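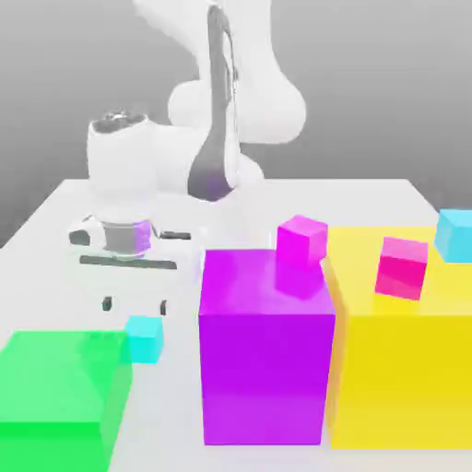 Sorting task in the Mokeck simulator, arm above the table with green, purple and yellow boxes.

Godcombe Automation Working Group
Minutes of the March meeting

Present: Indira Nair (chair), Kornél Gulyás, Réka Magyar, Rosaura Huaranga
Apologies: Irén Bognár
Minutes: Réka Magyar

The meeting opened at 2:05 pm.

1. Minutes of the last meeting
Accepted with one change. Under item 4, "Brophy" should read "Jillel" in the second paragraph. Réka to fix the file copy.

2. Review of the Mokeck simulation package
Kornél has been using the trial licence on the training room computer. He took the group through the cube sorting task, where an arm works over a white table with small coloured cubes and larger coloured boxes. He has also changed the box colours and saved his own layouts, and found both easy to do.

Rosaura asked if staff with no programming background could use it. Kornél said the basic tasks can be set up from menus, but anything to do with grip force or speed has to be typed into a settings file. The manual covers this in one short chapter, and he did not think much of the chapter.

Indira asked how the see-through boxes are treated by the software. Kornél said they can be set as solid or as marked areas only, and the setting is easy to miss. He would like the supplier to make it plainer on screen.

The view from the gripper was discussed at some length. 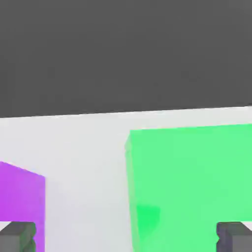 Gripper view, same task. Fingers at lower left and lower right, purple and green blocks either side.

Rosaura noted that a block close to the gripper fills a good part of this view and that a learner could lose track of where the arm is over the table. She would want the wide view open next to it at all times. Kornél said the two views can be shown side by side, but the layout is not kept when the program is closed. Indira said this should be raised with Mokeck as a fault.

Réka asked about shading and surface detail, as the table and backdrop are very plain. Kornél said other surfaces are sold as an add-on. The group did not see a need for the add-on at this stage.

3. Cost
The quote from Mokeck is $3702 for the first year, covering two seats and phone support. Indira pointed out that the support line closes at noon our time, so afternoon classes would have no help. Rosaura asked for the renewal price in writing before anything is signed. The quote does not mention it.

The training budget would cover 75 per cent of the cost. Kornél suggested the rest could come from the money set aside for the Jillel bench kit, which has not been ordered. Indira was not in favour of this until the group has decided if it still wants the kit.

4. Other suppliers
Brophy has offered a demonstration of its own package but has not sent a price. Irén had sent a note ahead of the meeting asking that Brophy be given the same sorting task, so the two can be compared fairly. Agreed.

5. Decision
The group will not buy at this meeting. Kornél will ask Mokeck to extend the trial. Rosaura wants at least one person from the floor staff to try the sorting task without help and write down where they got stuck. She will ask on the early shift.

6. Other business
The projector in the training room is still out of focus on the left side. Réka has reported it again.
The room is not available on the Sunday requested for the open house. Indira to look for another date.

Actions
Kornél: ask Mokeck for a trial extension, raise the saved layout fault and the box setting.
Rosaura: get the renewal price in writing, find a floor staff member for the trial.
Irén: send the sorting task outline to Brophy and ask for a price.
Indira: bring the Jillel kit back as an agenda item.
Réka: correct the last minutes.

The meeting closed at 3:20 pm.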